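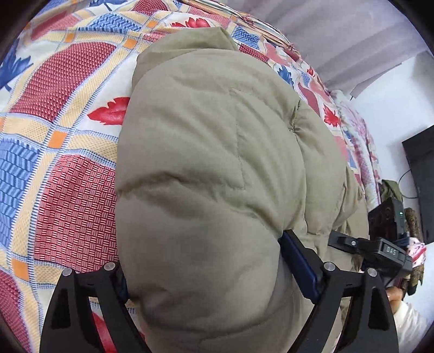 Attachment 1 — padded garment, folded, both grippers at the bundle, patchwork bedspread.

Home Queue Knowledge Base Reports Log out

Ticket 1256
Site: Drinelcombe, garment care
Opened: 2 October 2019
Reported by: Snežana Bošković
Priority: 2
Summary: Padded items rejected at the folded-size check

Problem
Since the Suvby update, the folding profile passes shirts and trousers but rejects most padded jackets with error 127 (bundle height over limit). Rejected items go to the hand table. Staff there were cut from four to two in July, on the basis that padded items would be handled by the grippers. They are now refolding jackets through the break.

Log
— Restarted the Radulović controller. No change.
— Checked the height limit. It had been reset to the shirt value by the update. Restored the old value. Rejects dropped but did not stop.
— Compared with the attachment. Padding bulges below the main crease, and the pad of the right finger sits against that crease. The profile reads height at the bulge.
— Added a press step before the reading. About 2415 cycles logged since, error 127 on thin-shell jackets only.

Comment, S. Bošković
The press step adds time and the shift target has not been changed to match. Operators are being marked slow for waiting on it. Please correct the target or exclude padded items from the rate report. I also want the hand table back at four until this is closed.

Status
Rate report: padded items excluded. Staffing request passed to Ramel. Thin-shell fault still open, waiting on a revised profile.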